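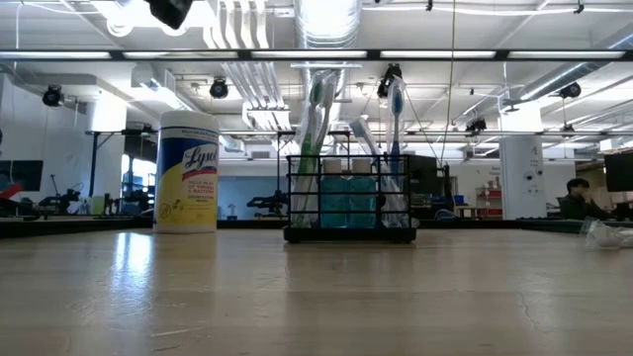 图3　工作台上的湿巾罐与黑色铁丝篮，篮内为两瓶蓝绿色液体及几支带包装的牙刷，后方为车间。

5.3　篮子：把“还没开封的东西”放在哪里

写到这一节我得先承认，我最初对篮子没有什么兴趣。我的田野笔记前面几十页写的都是抽屉、挂板和标签机，满脑子想的是Clanport这类共用车间里工具怎么借、怎么还、怎么丢。洗漱和清洁用品在我的编码表里只有一行，叫“杂项（卫生）”，跟创可贴、护手霜挤在一起。是Evaristo Messina在看我的初稿时用铅笔在那一行旁边画了个大大的问号，写道：“人一天要碰它们多少次？”我回去翻访谈录音，发现受访者讲起这些东西时话特别多，抱怨也特别具体，比讲扳手时具体得多！于是就有了这一节。

先说篮子本身。图3里的这种黑色铁丝篮，四面都是横竖交叉的格条，底座是一整块厚实的黑色，两个瓶子并排站在里面，牙刷分插在瓶子两边，头部都高出篮沿。这种摆法我在访谈里听过很多遍，大家描述的时候几乎都会用手比一个“插”的动作，好像在说插花。有位受访者干脆管它叫“牙刷花瓶”，这个叫法我很喜欢，后来写编码的时候自己也偷偷用过一阵，直到Emlyn Bowen提醒我，编码名称最好别让读者以为我们在研究插花。

篮子和盒子的差别，前人讨论家庭收纳时大多归到“可见性”底下：篮子看得见，盒子看不见，所以篮子方便找，盒子方便藏。这个说法大方向上我同意，可放到共用空间里就显得粗了一点。格条确实让人看得见里面有什么，可是看见的程度并不均匀。像图3里的瓶子，前面横着竖着都是格条，颜色一眼能认出来，要读瓶身上的字（如果有字的话）恐怕就得伸手把它提起来。牙刷呢，露在外面的那一截没有遮挡，刷头是绿是蓝，站着就能分。也就是说，同一个篮子里，有的东西是“认颜色”的，有的东西是“认形状”的，还有的东西得拿起来才知道。我把这三种情况分别记作远认、近认和手认，下文的讨论都沿用这三个词。

受访者自己不会这么说话，这是当然的。他们说的是“扫一眼”“凑过去”“扒拉一下”。我觉得他们的说法其实更准，尤其是“扒拉”，因为它把代价也说进去了：你一扒拉，别人刚摆好的东西就歪了。有位做木工的受访者告诉我，她最讨厌的就是早上来的时候篮子里的东西整整齐齐，中午再看已经全倒向一边，“像坐了一趟公交车”。她后来的办法是把重的东西放中间，轻的往两头靠。我问她是从哪里学来的，她愣了一下，说没学过，就是手自己知道。

这条“重的居中”的规矩，在我们的访谈里出现得相当频繁。装液体的瓶子重，矮，站得稳，放在中间就成了别的东西的靠山；牙刷又长又轻，单独立着肯定要倒，靠着瓶子或者靠着篮壁就没事。有意思的是，几乎没有受访者把它当成一条规矩来讲，都是我追问“那如果反过来放呢”，对方才皱着眉头说那怎么行。这种只有在被违反的时候才会浮出来的规矩，正是我在第二章里说的“沉在手里的秩序”。

接下来要说包装，这也是整个卫生用品部分争议最大的地方。

牙刷进篮子之前要不要拆？图3里的几支都还套着透明的包装，塑料皱皱的，很反光。我和受访者聊这件事的时候，立场分得很开。一派认为必须带着包装，包装就是一张无声的声明，说明这支牙刷可以拿。拆了包装的牙刷，哪怕它是崭新的，在共用空间里立刻变得可疑，没有人敢碰。另一派认为包装太占地方，又滑，一篮子塑料套互相挤，抽一支带出来两支，掉在台面上还得捡。这一派里有个小伙子说得很激动，他觉得大家是在“收纳塑料袋，顺便收纳牙刷”。

我自己的倾向嘛，写论文本来不该这么说，但这一节反正已经够随便了：我站在带包装的这一边。共用空间里的东西有一个私人空间里没有的负担，就是它得自己证明自己没有被用过。家里的牙刷不需要证明什么，你知道哪支是你的，哪支是你孩子的。车间里的牙刷没有这层关系，它的身份全靠那层塑料撑着。把塑料拿掉，省出来的那点空间，换来的是一支没人敢用的牙刷，我觉得不划算。

不过反对派有一点说得很对，就是包装会改变东西的形状。一支牙刷是细长的，套上塑料以后变成了一片，边角还支棱着。篮子里能放多少支，决定因素常常是那一圈塑料边，牙刷本身有多粗反倒在其次。我们请受访者在空篮子里自由摆放带包装的牙刷，多数人放到第5支的时候开始犹豫，放到第7支就会停下来重新整理一遍。样本很小，这两个数字只能当作提示，我不打算拿它们做任何统计上的文章（Emlyn也不许我做）。真正让我在意的是重新整理时的动作：大部分人会先把所有牙刷按向同一侧，再一支一支扶起来，让刷头错开。错开之后，颜色就都露出来了。

颜色的作用比我预想的要大。绿的、蓝的、浅蓝的，在近距离当然分得清，可一旦同一个色系里有深有浅，光线又很亮，塑料包装再一反光，认错就很常见了。有受访者提到过两支蓝牙刷的“冤案”，一个人说自己预留了蓝的，另一个人也说自己预留了蓝的，最后翻出来一支深一支浅，两个人都觉得自己才是“蓝”。我听录音整理到这里笑了半天。后来他们在包装上贴了名字，问题就没有了，但贴名字又引出新的麻烦：贴了名字的东西放在公共篮子里，算公共的还是算私人的？这个问题我放到5.4节去谈，这里先按下。

篮子旁边的东西同样值得说一说。图3左侧是一罐Lysol消毒湿巾，又高又圆，白盖子，标签上半截深蓝、下半截黄。它没有进篮子，单独站在台面上。我们的访谈里，湿巾罐的位置是少数几件大家意见一致的事情之一：放外面，放在手边，最好离篮子近但不要挨着。理由各说各的。有人说罐子太高，放进去会把别的都挤歪；有人说湿巾是随手抽的，放进篮子里要用一只手按住篮子、另一只手去抽，很别扭；还有人说得更直接，湿巾是“擦桌子的”，篮子里的是“用在人身上的”，两样东西不应该住在一起。

最后这个说法我反复听了好几遍。从分类的角度看，牙刷和湿巾完全可以算同一类，都管干净。超市里它们离得远，但很多人家里的水槽下面，它们就是邻居。可在这几位受访者的分类里，“让人干净”和“让桌子干净”之间有一道很硬的边界，硬到要用摆放的距离来表达。我们在Lirnlow的对照访谈里问了同样的问题，那边是一个共用厨房，结果边界的位置完全不一样：他们把湿巾和洗碗布放在一起，把洗手液单独放到门口。Evaristo认为这说明分类跟着动作走，在哪里做这个动作，东西就往哪里靠。我觉得他讲得有道理，但我想补一句，动作本身也会跟着东西走。湿巾罐放到手边以后，受访者自己都说擦得比以前勤了，有一位还有点不好意思地讲，她现在等胶水干的时候就擦桌子，擦完一遍再擦一遍。

说到桌子。浅色木纹的台面看起来很清爽，上面的细划痕凑近了也看得见。台面对篮子有什么影响，我原来完全没想过，是一位受访者主动讲起来的。她说滑的台面上她宁可要一个底座厚重的篮子，抽牙刷的时候篮子不会跟着手跑。她以前用过一个底下也是细铁丝的，每次拿东西都要扶一下，时间长了就在桌上磨出印子。至于眼前的划痕究竟是什么磨出来的，我没有办法知道，也不打算猜，共用台面上什么都有可能。这里想说的只是，受访者在谈“好不好收”的时候，心里算的账里面有桌面这一项，而我们的问卷里没有。这是问卷设计的疏漏，是我的责任。

还有一类东西，我在笔记里叫它“边上的”。它们既没进篮子，也没有自己固定的位置，就搁在台子边上，常常还裹着塑料。图3最右边就有一团皱皱的透明包装，里面有件发白的东西。这类东西在整理过程中是最尴尬的，人人都看见了，人人都觉得它应该归到哪儿去，可是没有谁确定该归到哪儿。我们在访谈里问大家怎么处理“边上的”，回答最多的是“先放着”。我追问先放到什么时候，回答就五花八门了，有说放到下班，有说放到有人来问，有一位很坦率，说放到它自己消失。

我挺想替“先放着”说句好话。收纳类的指南，比如Hopkin车间早年发给新成员的那本小册子，喜欢把没有归位的东西一律看成失败，好像台面上多一件就欠一笔债。可从我们的材料来看，“先放着”常常是一种礼貌。东西可能是别人的，可能别人正要用，你替它归了位，人家回来反而找不到。将近53条关于“挪了别人东西”的抱怨里，让人恼火的很多都是好心的归位。把一团塑料留在台子边上，看着是乱了一点，但它把决定权留给了更清楚情况的人。

当然，这种礼貌有个前提，就是边上的地方足够大。台面一窄，“先放着”很快就变成“又放着”，一件叠一件，最后连湿巾罐都要往后退。Gurkura那边的受访者讲的就是这种情形，他们的公用台只有一臂宽，边上根本没有边。所以他们的篮子格外满，什么都往里塞，包括几样按照我们前面的讨论绝对不该进去的东西，比如卷尺。我问为什么卷尺和牙刷放一起，对方反问我，那你说放哪儿？我没答上来，录音里有一段挺长的沉默，然后是我翻本子的声音。

卷尺的事情后来是这样解决的：他们在篮子外侧的格条上挂了两个小钩子。铁丝篮有这个好处，壁上到处可以挂。钩子一上去，篮子就有了里外之分，里面归卫生用品，外面归小工具，“用在人身上的”和“用在活儿上的”又分开了，只隔着一层格条。这个做法对5.4节要讲的归属问题也有影响，挂在外面的东西被借走的次数明显更多，而且借的人往往不打招呼。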